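From: Danai Kyriakidis
To: bimanual-manip list
Subject: Re: [bimanual-manip] cutlery sorting, relabeling vs. more demos

Benedetta Palumbo wrote:
> We have the same problem with the sorting task. The policy gets the
> first few utensils fine and then starts hovering over the tray. Did
> you fix this with more demonstrations, or with the relabeling Sofia
> mentioned in her December post? Also, do you let both arms pick, or
> is one only there to hold the tray?

Hi Benedetta,

Mostly the relabeling. We had 640 demonstrations on the Tralldale cell when the hovering showed up, and we did not collect any more after that. Same network, same training length.

What Sofia did was go back over the episodes and cut every one at the gripper open/close events. Each piece then gets a label for which arm is active and which compartment it is heading for. Before that, the label was one sentence for the whole episode ("sort the cutlery"), so the policy had no way to tell a pause between picks from the end of the job. Our operators pause a lot. Styliani thinks the pauses were most of the trouble and the compartment label matters less. We haven't run that comparison yet, so take it as a guess.

Evaluation was 60 rollouts per policy with the starting layout shuffled each time. The relabeled one stalls much less often. I don't want to put rates on the list until Chrysanthi has rescored the videos, as she and I disagreed on what counts as a stall. My rule was no gripper motion for a fixed time, hers also counts going back and forth over the same item.

On the arms: both are allowed to pick. The tray isn't held by anything and gets placed at an angle on purpose, because with a square tray the policy just memorized the drop positions. We have 2 failure types left that relabeling did nothing for:

- Reflective spoons. The shiny and rainbow-coated ones pick up color from whatever is near them and the grasp lands off the neck.
- Items under the other arm. If the forearm hides a handle or a stick from the camera, the policy acts as if it was never there until the arm moves away.

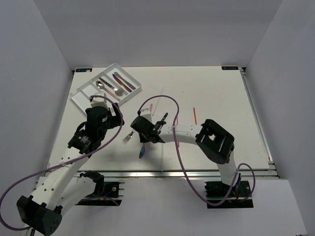
Fig. 1. Sorting setup: tray at the back left, right gripper over the fork and spoon area, one thin red stick partly hidden by the right forearm.

For the second one we are going to try adding a short memory of past camera views. Bilstead published something close to this for bin picking, but with a single arm, and I don't know how well it carries over.

The cutting script is in the Dalitz repo under tools. It expects gripper width in the log, so if you only record commands you will have to change the threshold part. Write me off list if it breaks.

Danai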